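**Flornov - Shared Cell Inspection, Form 22**
Area: Cluka test floor, kitchen bench
Period: September
Inspected by: Mandla Maluleke

- [x] Emergency stop tested from both operator positions
- [x] Operators signed off on the revised task sheet
- [x] Floor markings legible
- [ ] Handover log complete - *two entries lack initials*
- [ ] Break rotation posted - *old rotation still on the wall*

**Comments**

Item 4. Staff who formerly did the washing-up trials by hand now supervise them, and the handover log has not kept pace. Shift leads are to initial every entry.

Item 5. Operators report that watching is more tiring than the manual work was. The rotation is to be changed to 23 minutes and reposted.

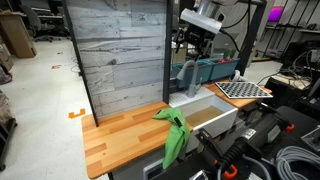 Responsibility for setting out the bench remains with the operator on shift and may not be passed to the maintenance team. Staff are reminded that no one reaches over the counter until the arms are stopped. This applies equally to small corrections, such as straightening the green cloth at the edge of the sink or moving the dotted white board on the counter.

Open items to be returned to Masilela, Room 101.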